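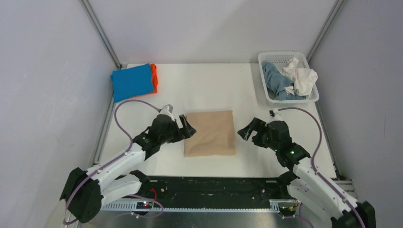
The two arms at the bench, with the tan cloth between them.

Minutes, shared workshop build group, 20 October 2018

Present: Vasanthi Talukder (chair), Yaw Dankwa, Farhad Karimi, Vlastimil Říha (minutes). Apologies from Shafiq Liyanage, who sends his love and a tin of shortbread, for which many thanks.

Folding. Yaw would like us to stay with one flat cloth until both arms can take an edge each time we ask, and after a good long friendly talk we all came round to that. The basket can wait its turn.

Cables. Farhad still worries about the slack by the elbows and will bring clips (he has a drawer full!).

Money. We have $566 in the kitty. Spare finger pads from Kondatex would be $95, agreed.

Name. Louro or Petico? Held over again, with much laughter.

Actions: Farhad, clips. Yaw, order the pads. Vasanthi to ask Shafiq for his September notes.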